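Clothing Swap Store to Open in Gundwood

14/05/2019

Ovis, the secondhand clothing chain, will open a swap store in Gundwood in September, the company said. Shoppers will be able to trade in clothes for store credit, with no cash changing hands.

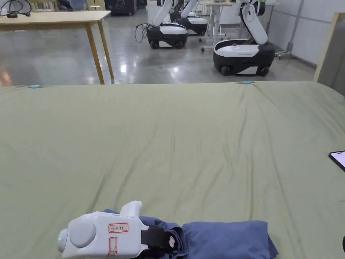

What can people bring in?

Shirts, pants, jackets and knitwear in clean condition. Shoes and underwear will not be taken.

Each shopper may bring up to 18 items a month. Staff will check each piece at the counter and give credit the same day. Credit is good for six months.

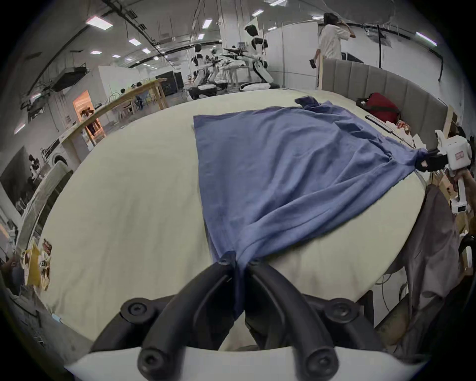
A blue garment spread out on a mattress.

The store will take over the former Bíró shoe shop, which closed last year. Work on the building has started, and the company expects to hire 29 people, most of them part time.

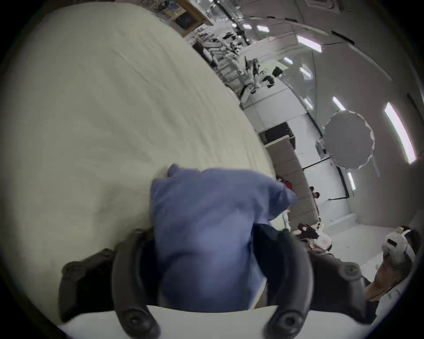 Photo: Ovis

Ovis opened its first swap store in Drunent last year. It took in 1,401 items in its opening week, more than the back room could hold, and trade-ins were stopped for two days while shelves were added. The Gundwood store will have a larger sorting area.

Clothes that don't sell in Drunent are marked down after a month, 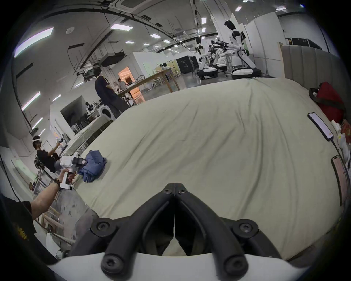 and the same rule will apply in Gundwood. Anything still left after that goes to a textile recycler. Store hours have not been set. Job applications open this summer on the company's website.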